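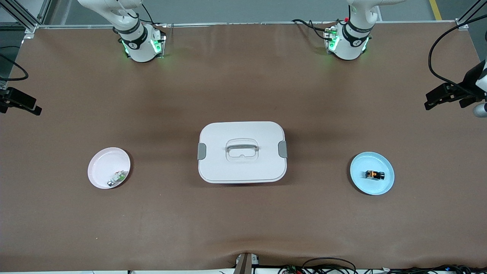
Right, claws. Hands up who's had a cat vanish under the bed at the first click of the clippers? Mine too. She's called Porel, she's 13, and she can hear that drawer open from the garden.

(wait for laugh)

So I start with no clippers at all. For a week I just hold a paw while she's dozy after tea, press the pad gently so the claw slides out, then let go. Treat. Done in 10 seconds!

Then one claw a night. One! Javiera Acuña taught me that, and I'd been wrestling through the whole lot in one go like a fool.

Take only the clear tip and keep well away from the pink bit, the quick. Dark claws are harder, so snip less.

(pass round the two pairs of clippers, blunt one first)

If you do nick it, press on some styptic powder and stop for the day. Ring the vet if it keeps bleeding.

Don't forget the dewclaws, they curl round. Questions, then Rozália on brushing.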